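Speaker notes, Gomside shared workshop evening, 19:00

Slide 1. Welcome
Say good evening and thank the people of the workshop for the room. My talk takes 24 minutes, and questions come after. I call the project Pronero. It is a pair of grippers which you hold in your hands, and I build it on the bench and at home.

Slide 2. The fingers
Begin with the pads, as they gave me the most work. Each finger has a bracket and a flat rubber pad on the inner side. Ask the audience to look at the pale scuffs. My first pads were too soft and I changed them in February. Mention that one screw too tight will bend the bracket.

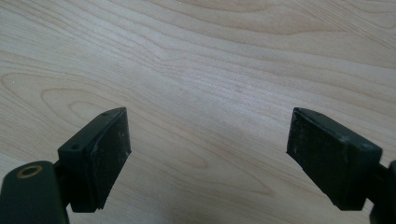 Pronero fingers, open, with the rubber pads facing each other.

Leave this one on the screen a little longer. Say the price of the pads, 90 cents for one piece, and pass the spare pad to the first row.

Slide 3. Both hands at the table
Explain that with two grippers the work is much slower in the beginning. I needed 200 tries before my left hand became calm. Show the soap dish in the middle: it has raised ridges inside, and its edge is good for practice. The clear box near the far side is more difficult for me, I close too late. Speak slowly here.
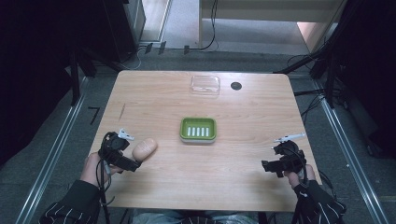 Slide 4. What I want to change
Lighter body. Shorter cable. A better way to fix the pads, without glue. Ask if somebody has experience with this.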